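The Open House Is Forever
What 757 square feet in Ernstead taught one seller about staging, scent and the price of a lemon 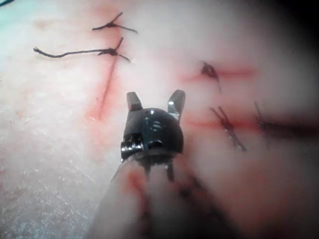 Nusrat Butt thinks sellers should leave town the day the listing goes live, and she has told me so on several occasions, each time while I was standing in my own kitchen refusing to leave it. Sellers hover, she said. They follow buyers into closets. They explain the furnace.

I had explained the furnace to four couples by then, and I thought I was getting good at it.

The house is a two-bedroom on the low side of Ernstead, 757 square feet if you count the pantry, which the county does and my mother never did. We put it up in April, the month everyone agrees is right for selling a house, so every house on the street went up in April too. By the second weekend there were more signs than mailboxes. Couples with strollers worked their way down the block like trick-or-treaters, comparing flyers.

Nusrat, my agent, began with the lemons. There had to be a bowl of them on the counter, and they had to be real, and under no circumstances was I to use one. I had always assumed staging meant vacuuming. It means removing every sign that a person has lived in the house and then adding signs that a much calmer person has. My coffee maker went into the trunk of the car. So did the dish rack, the bathroom scale, a perfectly good recliner cushion and all of my shampoo. For eleven weeks I showered like someone at a campground.

Then came the rental furniture, from an outfit called Skuvitine, at $1410 for the first month. The sofa was the color of oatmeal and slightly too small, on purpose. Small sofas make big rooms – that is the theory, anyway, and I can report that they also make sore backs. The bed had nine pillows. I slept on the floor beside it twice, out of respect for the arrangement.

The scent was Najafi, a diffuser oil that Nusrat buys by the case. The label says fig and linen. Two different buyers asked whether we had a leak.

I don't want to be unfair to staging. Roald Hellström, who was selling the place across from mine, did none of it. He left his boots in the hall and a half-finished jigsaw puzzle on the dining table, and he fried onions at noon because that was when he liked to eat. Visitors stayed for an hour. One of them found a corner piece. He had an offer in six days, and he came over to tell me about it while I was ironing a pillowcase.

Mine took longer. There was an offer in May that died over the sewer line, and a very nice letter from a family who loved the light and wanted $30,000 off for it. There was the online estimate from Clatia, a website that guesses what your house is worth and changes its mind while you sleep. One morning I was up $2430. By dinner I had given it all back, and I'd done nothing but water the ferns.

We closed in July with a retired piano tuner who looked at the house for ten minutes, opened no closets and asked one question, which was about the furnace. I gave him the full version. Nusrat waited in the car.

He asked if the lemons came with it. I checked the contract, and they didn't, so I took them home to the new apartment and made a pie.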